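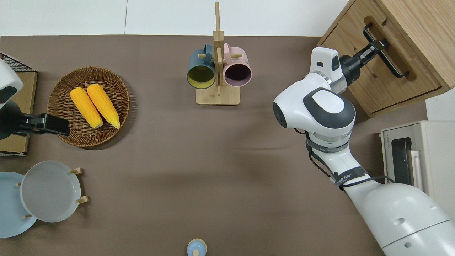
Chapter 2

A Place for Everything: Holders, Racks and Baskets

Go into any kitchen and look for the things whose only job is to hold other things. They're everywhere! A tree for mugs, a stand for plates, a basket for corn on the cob, a wire rack to set something down on. We hardly look at them, and yet each one is an answer to a real question: how should this object rest when no one is using it?

That question is the subject of this chapter, and I think it's one of the most enjoyable in the whole course. In Chapter 1 we looked at the objects people eat and drink from. Now we turn to the quiet partners that stand beside them on the table or the counter, and we'll find that a holder can tell you a great deal about the thing it holds.

Take the mug. A mug has a handle, and a handle is a loop, so a mug can hang. Give it a peg and it will stay there with no shelf at all. The mug tree is that idea and very little else – a post, a base and some short pegs. But try drawing one to scale and the fun begins. How far should each peg stick out? If the pegs are too short the mugs slip off, and if they are too long the whole tree wants to tip. How wide must the base be when all the mugs are hung on one side (and somebody always does hang them all on one side)? When my students build their first tree, almost all of them make the base too small.

Plates are a different matter. A plate has no handle, so it can't hang without help, but it is thin and it is happy to stand on its edge. A plate stand with upright dowels uses this beautifully. Each plate gets its own slot, and you can lift out the one at the back without touching the one in front. Compare that with a stack, where the plate you want is always under the others.

Then there are baskets, my own favorites. A basket doesn't care about the exact shape of what goes in. Corn, onions, bread rolls, a tangle of napkins – in they go. A woven side lets air through, and a braided rim ties off the ends of the weave and gives your fingers something firm to grip. We'll spend all of Section 2.3 on rims, and I hope you'll come out of it unable to walk past a basket without turning it over.

What you will do in this chapter

Section 2.1 deals with hanging, and with the balance problem of the mug tree. Section 2.2 covers standing and stacking. Section 2.3 is on weaving, with a practice rim you can make from paper strips. In Section 2.4 you'll put it all together by laying out a full table.

You will need a ruler, some string, a pencil and a few things from your own kitchen. Chipped mugs are fine.

Before you begin

Clear a table and set out two or three holders from home, with whatever normally lives in them. Push them toward the edges so the middle stays open for working. Then take one object out of its holder and put it back, slowly, using only one hand. Notice which way it has to move. Does it lift straight up, slide off sideways, or roll? Write the answer down next to a quick sketch and keep the page – you'll want it for the first exercise in Section 2.1.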